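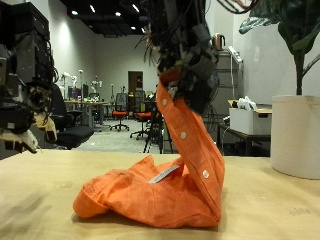 Workshop Tips: Laundry Practice for the Two-Arm Build

Prepared for members of the Nimri shared workshop by Fadi Boutros

The following guidance applies to members working on the Skiruvine folding build. It should be read before the evening session and kept at the bench.

Choosing practice garments

Begin with a button-up shirt in a strong, plain colour. Small white buttons on an orange placket are easy to find on a monitor. Members should lift the shirt by the placket first and leave the collar until the grip is reliable. Shirts are not to be ironed between attempts. Knits and anything with a drawstring are reserved for later in the program.

Keep 6 garments in rotation and retire any with a torn buttonhole.

Cable dressing

Loose cable is the most frequent cause of a stopped session. Allow enough slack for full wrist travel, then tie the bundle at the bracket and again above the elbow. Cables should be labelled at both ends — masking tape is acceptable, provided the writing is legible.

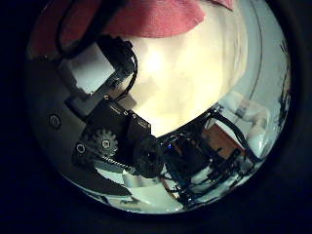

Chain drives on the Brititz fingers require inspection after every 15 hours of use. Power must be isolated at the wall before any hand goes near the drive. The chain should be checked along its run from the toothed gear to the black pulley, and any lint picked out with a wooden skewer. Fuzzy cloth such as the pink-red piece sheds more than shirting, and the interval is to be halved when it is in use. Apply one drop of light oil and wipe off the excess. Aerosol lubricants are not permitted at the bench.

Replace the chain at 4,000 cycles regardless of its appearance. Spares are in the Musonell drawer, third from the top.

Closing the bench

Arms are to be parked and powered down by 9 p.m. Garments go back in the tub unfolded. Worn parts should be bagged, marked with the month and left in the tray for review — please do not return them to the spares drawer.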